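Storage and Backup, Unit 4
Notes by Kenza El-Sayed

A file is safe when it exists in more than one place. Most offices keep one copy and hope.

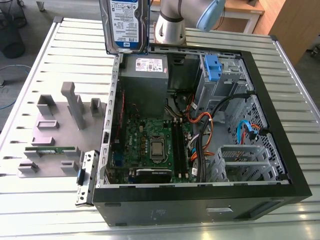 Reading time: 4 minutes

Keep three copies, on two kinds of storage, with one away from the building. The Benjelloun archive lost 1,936 scanned letters in May - both copies were in the same cupboard.

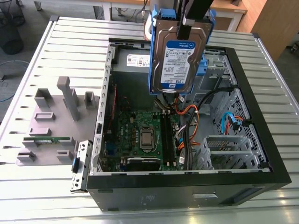

Fig. 2. A 1.0TB hard drive in its blue caddy.

Full backups are slow but simple to restore. Partial ones save space, and a restore may need up to 11 of them in the right order.

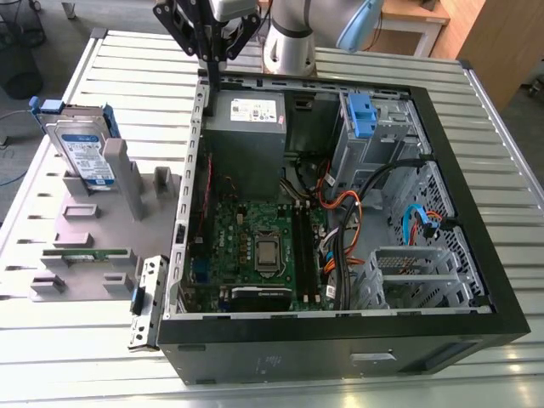 Test a restore every term. Read the Urier case before the seminar.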